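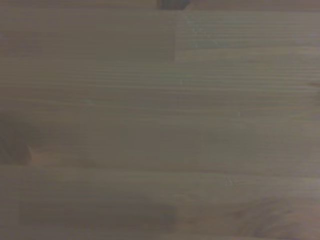
Avwood Robotics Club Takes Third at Saltora Student Challenge

AVWOOD, 5/25/22 – The Avwood High School robotics club placed third in the tabletop sorting event at the Saltora Student Challenge, scoring 2,762 points.

The four-member team wrote its own control software and will return for the August round. "We lost points on speed – that's what we're working on now," said team captain Latrice Lindgren.

The club meets in Room 229 and is open to all grades.

Contact: Sinéad Mulcahy, club adviser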